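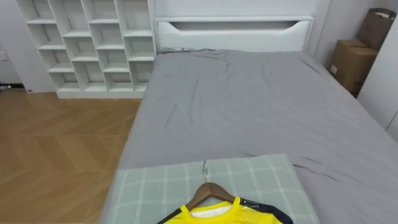
Attachment 1: grey fitted sheet, long diagonal folds across the middle, rumpled towards the headboard. Hanger and yellow jersey on the green plaid cloth at the foot.

Ticket 756
Queue: Furnishings and linen
Site: Grurkeo
Room: 42
Item: Sernia fitted sheet, grey, on Balov bed
Priority: Normal
Status: Closed, with one follow-up item

Summary
Fitted sheet creases diagonally after making up. Head-end corners ride up. Bed fails the flat-surface check when it is used for laying out and folding clothes.

Reported behaviour
The sheet goes on without difficulty and all four corners reach. Once clothes are laid out and moved about on the bed, long folds appear across the middle of the mattress and the fabric bunches near the headboard. Pulling the foot end tight clears the folds for a while, then they come back at a slightly different angle. Reporter has swapped the sheet for another of the same type from the linen store with the same result. Reporter also asks whether the slot in the headboard can be used for hanging things, as there is no rail within reach of the bed.

Expected behaviour
Sheet lies flat enough to fold a shirt on. Minor creasing from storage is acceptable.

09:10 Ticket opened
Assigned to linen. Asked for the size printed on the sheet label, the mattress depth, and whether a mattress protector is fitted.

09:45 Reply from room
Label says double, standard depth. No protector. Mattress depth measured at the foot as 20 cm. Depth at the head not measured, headboard in the way.

10:05 Linen
20 cm is inside the range for this sheet, so wrong depth is ruled out for now. Please check the following in order and report after each:
1. Take everything off the bed, including the plaid cloth and the pillows.
2. Lift each corner and confirm the corner seam sits on the corner of the mattress.
3. Confirm the label is at the foot. On the Sernia doubles the label is sewn into the foot hem, left side.
4. Check that the hem goes under the mattress along both long sides.

10:40 Reply from room
Step 1 done. Step 2, foot corners good, head left corner seam was sitting on top of the mattress edge. Step 3, label found at the head. Step 4, hem is under on the left. On the right it is only tucked against the side for part of the length.

10:50 Linen
Sheet is on the wrong way round. The doubles are not quite symmetrical: the foot pockets are cut deeper than the head pockets. Fitted backwards, the spare fabric ends up at the headboard and the pull runs corner to corner, which would match the diagonal folds. Remove, turn, refit. Start with the head corners while there is still slack to work with. Do not start at the foot and drag the rest up.

11:35 Reply from room
Turned and refitted. Middle of the bed better. Head end still rumples within a few minutes of use. The mattress can be pushed up and down the base by hand, and there is a gap of 5 cm between mattress and headboard when it is pushed fully towards the foot.

11:50 Linen
The gap should not be there. Passing to furniture for the base.

13:15 Furniture
Checked against the Balov assembly sheet. The base should have a non-slip strip across the boards at each end. Please lift the foot of the mattress and say whether a strip is present. Two people for this.

13:40 Reply from room
Strip at the foot only. Nothing at the head. There is something that may be glue residue where one would go.
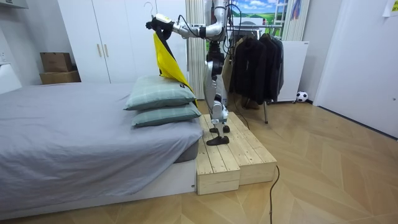 Attachment 2: side view of the bed. Sheet drop in soft folds over the white base, two green check pillows stacked at the corner, yellow cloth against the upper one.

14:05 Furniture
Noted on the side view: the sheet falls in folds along the front side and the white base shows beneath it at floor level. That side needs the hem brought under the mattress, as per step 4. A hem left hanging gives no tension across the width, and the strip alone will not correct it.
Replacement strip is a stock item. Will be brought up with the afternoon delivery. Fitting takes roughly a quarter of an hour.

14:20 Question from room
Does stacking the pillows at the corner make any difference to the sheet? They get put there to leave the rest of the surface free.

14:30 Linen
Not to the sheet. Pillows can stay stacked at the corner while clothes are being dealt with. Keep trailing fabric clear of them if the pillowcases are fresh. Dark trim has marked pale green cases before (separate ticket, resolved at 30 degrees with no softener).

14:35 Linen, second note
On the plaid cloth at the foot: leave it on. Hangers should go on the cloth and not directly on the grey sheet. The Vahidi wooden hangers have a metal hook, and the hook end catches the weave if it is dragged. Set the hanger down with the garment on it, lift to move it, do not slide. Two sheets from the same batch came back with pulled threads on the right-hand side and the hangers are the likely cause.

15:30 Furniture
Strip fitted at head end. Old residue scraped off first with a plastic scraper, no mark left on the base. Mattress pushed back to the headboard, gap closed. Mattress no longer moves by hand with normal force.
On the headboard slot: the Balov sheet lists no load for it. Do not hang garments or hooks from it. If a hanging point is wanted near the bed, raise a request for a freestanding rail.
Also, there is a dark cable or strap lying along the top edge of the mattress at the left corner in attachment 1. If anything like that is at the head when the bed is made, move it first. It gets trapped under the hem and lifts the corner.

15:55 Reply from room
Sheet refitted, label at foot, hem under on both long sides. Folded shirts on it for 20 minutes. Some light creasing where hands have been, no diagonal folds, head corners still seated.

16:10 Linen
Good. Please leave overnight and check the head left corner in the morning before closing.

08:50 Reply from room
Corner in place. Happy to close.

Resolution
Sheet fitted head to foot in reverse. Non-slip strip missing at head end of base. Right-hand hem not tucked under. All three corrected.

Follow-up
Check the remaining Balov beds on the same floor for the head-end strip. Request for freestanding rail to be raised by the room under a new ticket.

Closed 09:05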